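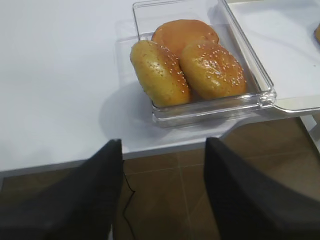
Burger buns that stay soft until the next day?

marshpudding
Hi everybody! I'm feeding a crowd at our block party in Grarkham this October and I'd love to bake the buns myself (I know, I know, the store has perfectly good ones). My trouble is that mine are lovely out of the oven and by breakfast they've gone stiff and crumbly. I use 300 grams of bread flour, one egg, a little butter, and I bake them until they sound hollow. Any ideas, or should I give up and buy them?

old_unix_baker
Please don't give up! I'd look at the baking time first. Hollow is fine for a crusty loaf, but it's too long for a bun. I pull mine at 13 minutes, brush them with melted butter while they're still hot, and throw a clean dish towel over the whole tray. (The name is from my working days, by the way. I fixed Unix machines for years and baked on weekends to stay cheerful.)

tworivers
I'd go another way and cook a bit of the flour with milk into a paste first, then let it cool and mix it into the dough. My aunt in Larik taught me and her rolls were soft for three days, easy. It's one extra pan to wash, but oh, it's worth it.

old_unix_baker
I've tried the paste and I have to disagree, friend. It made my dough so sticky I was scraping it off my elbows, and I couldn't taste the difference the next day.

tworivers
Did you hold back some of the milk from the main dough? You have to, or it turns to soup!

old_unix_baker
I did not. Hmm. All right, maybe I owe it another try.

kettle_on_low
Whichever you pick, let them cool all the way before you put a lid on. Mine went gummy on top when I rushed it. And freeze a few, they come back beautifully in a low oven.

marshpudding
You are all so kind! I'm doing half a batch each way this weekend, and my neighbors can argue over them. Does the paste work with oat milk?

tworivers
Yes, just stir it a little longer.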